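Matte pink plate: how to serve star fruit and an orange fruit without staining
Posted in Kitchen & Table, Oct 11, 2019

Urs Stöckli

I have a round plate in salmon pink, matte finish, wide flat rim, shallow well with a raised ring around it. It sits on a light wood table. I want to use it for fruit, mainly star fruit, plus one or two rounder pieces. Two concerns: whether juice marks a matte surface, and whether whole fruit stays put in a well this shallow. The bottom carries only the name Plelline and no care marks. Rim to rim it is wider than my other plates, so the well is smaller than it looks.

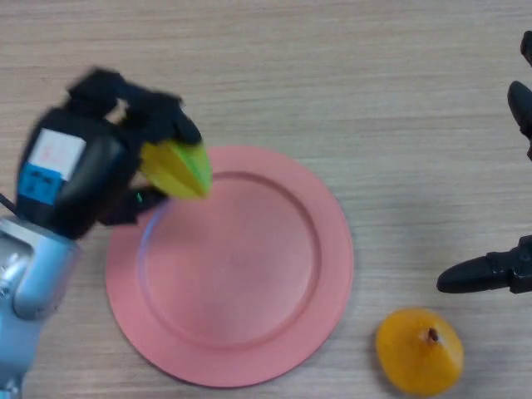 Filippos Kyriakidis

Whole fruit with intact skin is no problem for the finish. Cut fruit is a different case. Star fruit is acidic and the juice collects at the ring, where the rim meets the well. On my own matte plates (Kornmont, a darker red) that line was the first place to go dull.

Procedure I use:

Wash and dry the fruit before it goes on the plate. Water left under it leaves a ring on matte glaze.

Lay star fruit on its side. The ridges stop it from rolling, and two lobes make a stable base even in a shallow well. Standing it on end does not work unless you trim the tip.

Put the round fruit down last, against the star fruit, stem up if the stem is still on. A persimmon has a flat enough base to stand alone. A mango usually does not.
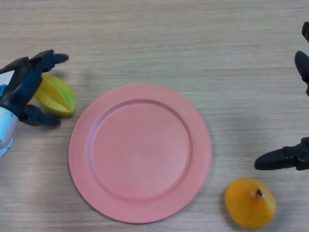 If you slice it: cut across the ridges, put the slices in the well only, and keep the rim dry. Rinse the plate within the hour. I have run mine at 68 degrees in the dishwasher, 41 cycles logged since I started keeping count, and the color has held. The dull line at the ring came from juice left overnight -- not from the machine.

On the table: bare wood takes juice faster than the plate does. Wipe along the grain.

brinik_80

just use a bowl. plates are for cut fruit

Rallis

Disagree with the bowl suggestion for star fruit. The edges of the ridges bruise and turn brown where they press on other fruit, and in a bowl everything leans on everything. A flat plate is better as long as you leave a gap between pieces. That also means I would not put the round one against it as described above.

No opinion on the dishwasher. I wash matte plates by hand with a soft cloth. Scouring pads leave gray marks, which come off with baking soda paste if you get to them early.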